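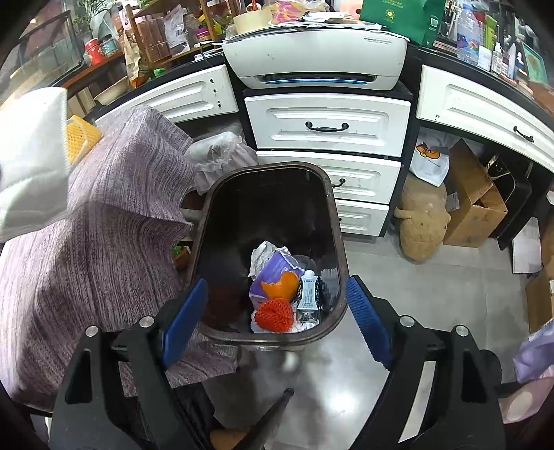 Fingers open over the trash in the Medve practice room.

Medve's open afternoon: a tidy number and a stuck tissue

I went to Medve in July because of one figure in the invitation. It said the company's tidying arm, sold under the name Wukadix, had put away household trash 700 times in a row without a miss. I have been to enough of these afternoons to get nervous around a perfect score, and I wanted to know who had been keeping it.

There were four of us on the tour, which started late. Gregor Haldane runs the arm group and did most of the talking. He began in the practice room, where people work a gripper by hand and the recordings are used to teach the arm. I liked this room better than anything else I saw. It's crowded the way homes are crowded: a printer, shelves full of bottles and boxes, a knitted blanket hanging in folds, cardboard boxes pushed under the counter. The trash in the bin was ordinary too, with an orange peel, a fruit net and a drink carton in there. Whoever chose this over a bare white table made a good decision.

Haldane gave the total as 2,772 recordings. I asked how many of those had soft paper in them, and he didn't know.

The arm itself is down the hall behind a waist-high barrier. It ran three times while we watched. The first two went fine, if slowly. On the third it picked up a used tissue, carried it to the bin, opened its fingers and went back to its resting position. The screen beside it turned green and added one to the tally. The tissue was still hanging from one of the pads.

One of the other visitors laughed. Haldane reached for the tablet and started talking about the next release. It was Carola Oltmanns, who looks after testing there, who stopped and explained, and I'm grateful to her for it. The software marks a drop as done when the fingers have opened to a set width over the bin. It doesn't check whether anything has left them. With a carton, that's mostly good enough. With tissue, a corner catches on the pad and comes along for the ride home.

So the 700 is a count of how often the fingers opened. I put it to her in those words and she said yes, more or less.
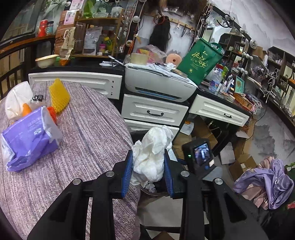 A wad of tissue held above the bin during practice work.

She had already gone back over video from part of the run. Of the tissue drops she had looked at, 41 ended with paper still on the gripper, and every one of them had been logged as a success. She wouldn't give me a percentage, as the review wasn't finished. Fair enough, but the invitation went out with the big number on it anyway, and at least two people in the building knew it was soft.

Does a stuck tissue matter? Medve's line is that it's cosmetic. I don't buy that. The arm starts its next job believing its hand is empty. Oltmanns told us about a run in which it went on to pick up a cup with the paper still in its grip, lost hold of the cup and kept moving through the pieces, because as far as it knew the cup had been put down. Reinhold Nolte, who fits these arms for customers, was standing at the back and added that the barrier gate at one site had been left unlatched that same week. He didn't say more and Haldane moved us along.

The fix they are planning has two parts. One is a camera check after each release, with a second shake over the bin if anything is still there. The other is a sensor in the finger from a supplier called Idex. I asked to see the camera check working and was told it wasn't on the demo machine. I asked whether past results would be corrected. Haldane said they would be "put in context." I wrote that down and underlined it.

Coffee was in the front office. I would go back if Oltmanns were giving the tour. What I want to see next time is easy to set up: a box of tissues, the arm, and a person beside the bin with a pencil, marking what lands in it. I've asked Medve for that, and for the full list of runs behind the 700. So far I have a reply thanking me for my interest and a brochure, with the number still on the cover.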